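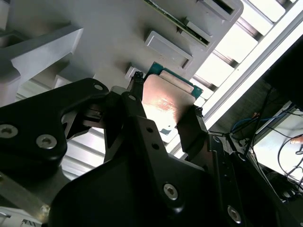

Processor out of the old front desk tower.

Ticket 982: Cumel label software drops the last line of the address

Opened by Guadalupe Serrano, November 10, 2025

Hi all! So the shipping labels are doing the thing again. I print a batch out of Cumel, the first 30 come out perfect, and then every label after that loses the ZIP code line. Small batches are fine. I've restarted Cumel, restarted the Van Beek printer, and swapped in a fresh roll, and I get the same result on the office laptop and on the front desk machine.

Update, after lunch
Folasade Onyeka asked me to export the order list and open it in a plain text editor. The ZIP codes are all there, all 159 rows, so the orders are fine and it's something between Cumel and the printer. I also tried the old 4.1 driver (I still had the installer, yay) and got 200 test labels with the same cutoff.

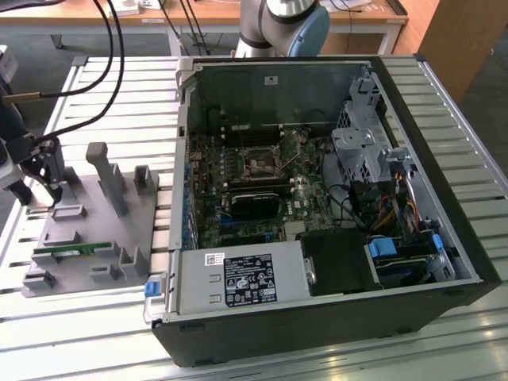 Tower on its side with the panel off, CPU socket empty.

Update, later
Folasade had me set the Cumel template back to default and the cutoff went away! But our default template has no logo and the return address is way too small, so I can't ship with it. She thinks the address box in our custom template is one line short.

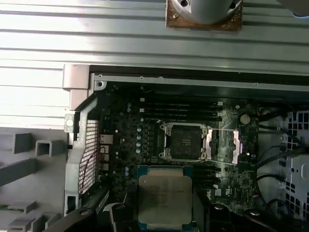
I made the box taller and printed the same batch. Labels 1 to 30 look great, 31 is missing the ZIP. Argh. The Jitora add-on that merges our two order lists kicks in right there, so I turned it off and ran everything from one list. Every label came out whole.

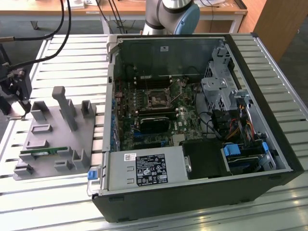

Jitora keeps its own copy of the template, and ours was saved back in January with the short box. I deleted that copy, let it make a new one, and the merged batch is printing fine. While I'm in here, can someone fix the inventory sheet? It has the old front desk tower down as a Lakavora, and the board says DELL right on it. Please leave this ticket open until Friday's big batch goes through.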